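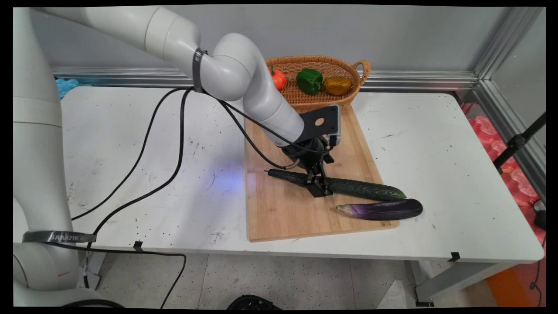

Sindale Kitchenware to Open Repair Counter in Truvville

TRUVVILLE, 7 Oct 2023 — Sindale, the kitchenware retailer, will open a repair and sharpening counter at its Truvville store next month. Customers will be able to bring in knives, cutting boards, pans and small hand tools for repair, whether or not they were bought from Sindale.

The counter will be at the back of the store on Zamora Street, next to the returns desk. It will be open during regular store hours. Knife sharpening will cost $5 per blade, with a discount for households bringing in a full block. Prices for other work will depend on the item and will be given in writing before the repair begins.

Sindale ran a trial of the service in September at its smaller store in Stornia. Over the month, staff there took in 837 items. Most were kitchen knives. Cutting boards came second, usually with deep scoring or a slight warp, followed by pans with loose handles. Nearly 400 of the items came from people who had not shopped at Sindale before.

"We expected knives, and we got knives," said Josiane Bouvier, director of customer services at Sindale. "The boards surprised us. People had been keeping them in a cupboard for years because they didn't want to throw them out, and a lot of them only needed sanding and oil."

Board repairs at the new counter will cover sanding, filling of small cracks and a fresh coat of food-safe mineral oil. Boards that have split all the way through can be cut down to a smaller size if enough sound material is left. Glass and plastic boards will not be accepted.

Knives will normally be ready within 24 hours. Boards take longer, as the oil has to soak in, and customers should allow up to a week. Sindale will send a text message when an item is ready to collect. Items not collected after two months will be donated.

Serrated knives can be sharpened but must be left at the counter separately from straight blades. Ceramic knives will be sent to the Stornia store, where the company keeps its diamond wheels — customers should expect an extra three or four days for these. Scissors and garden shears are accepted. Electric appliances are not.

All blades must be wrapped or sheathed when they are brought into the store. Cardboard sleeves will be available free of charge at the entrance.

"We sell new knives, and we will go on selling them," Bouvier said. "But a decent knife that gets looked after should last a long time, and we would like people to come to us for that too."

Sindale will decide in the spring whether to add counters at its other stores.

About Sindale

Sindale sells cookware, knives, tableware and kitchen storage through its own stores and by mail order.

Media contact

Josiane Bouvier, Director of Customer Services, Sindale, Zamora Street, Truvville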